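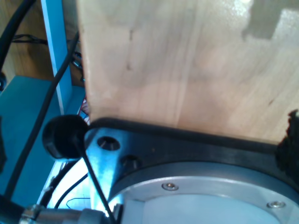 *Vol. 3, No. 13 · January*

## The Second Narrator Should Have to Work

Dual first-person narration is now the default in contemporary romance. She gets a chapter, he gets a chapter, and each chapter carries a name at the top so the reader knows whose "I" is in use. My argument is that most of these books are single-narrator novels with a second narrator attached, and that editors should ask for the second one to be cut or used properly.

Consider the Lemano trilogy, which sells well and is often recommended to people new to the genre. The first volume runs to 316 pages. The heroine goes to work for a shipping family, learns that the eldest son has been paying her late father's debts, and leaves him over it. The secret is a good one. It gives her a reason to distrust every kindness he has shown her, and it gives him a reason to keep quiet when speaking would help him.

The reader learns it in chapter two, because chapter two is his.

After that the book has a mechanical problem. Each of her chapters asks a question that one of his has already answered. She wonders whether he was at the house that night, and we were with him at the house that night. Suspicion that should build over half the novel becomes a waiting period, during which the reader knows the answer and checks how far away the heroine is from it.

The usual defense is that romance does not depend on surprise. The couple will end up together, the reader knows this on page one, and so nothing is lost by opening the hero's head early. I accept the first part. A guaranteed ending settles where the book goes. It leaves open what each person knows at each point, and that is where most of the tension in a love story comes from. If the outcome is fixed, control of information matters more, since the author has fewer other tools.

A second defense is that readers ask for his side. They do, and the trade has responded to the request in its most literal form. Wanting to know what he was thinking is a sign that the book is working. A reader who is told immediately stops wanting it. The Kotinis imprint used to print a short closing section in the hero's voice, one scene of 3000 words that went back over something the heroine had misread. It was placed after the resolution, when it could no longer do damage, and it sent people back to the earlier chapters. The imprint has since moved to full alternation. The later books are longer and I do not think they are better.

There is also the matter of voice. In theory two narrators give two ways of seeing. In practice the chapter heading does the work the prose should be doing. A simple test is to cover the name, read a paragraph of description, and try to say who is speaking. With the hero the only dependable clues tend to be shorter sentences and more swearing. He notices the same curtains she does. He compares things to weather, as she does. In dialogue they are distinct people, and between the lines of dialogue they merge.

The method can be made to work. *Astudgate* does it, and the technique can be described in plain terms. The two narrators are rarely in the same place during the first half, so their chapters do not overlap. When they do share a scene, only one of them reports it. The other picks up afterward and refers to it in passing, sometimes inaccurately. His account of their first argument takes one line and puts the blame on the wrong remark. Nothing in the text corrects him. The reader holds both versions and can see the misunderstanding that neither narrator can see, and for once the second voice has added something the first could not supply.

The Bermúdez novellas take the other route and withhold. His chapters are present tense, hers are past, and it becomes clear late on that she is telling the story from several years further along. He does not know what she knows. His confidence reads differently once that is understood. This is a narrow effect and would wear out with repetition, but it depends on having two narrators, which is more than most dual-narrator books can claim.

So the rule I would propose to an editor is a practical one. Take each chapter in the second voice and write down what it tells the reader that the first voice could not have conveyed through speech, action or a bad guess. If the entry is blank, the chapter is a repeat. If the entry is the central secret, the chapter is in the wrong place. Chapters that pass can stay where they are.

Some manuscripts would come out a good deal shorter under this rule. Pricing by length makes that an unattractive result for publishers, and subscription services that pay by pages read make it worse for authors. Those are real pressures and they explain a lot of what is on the shelf. They have no bearing on whether the hero of the Lemano books should have been given chapter two, and he should not have been.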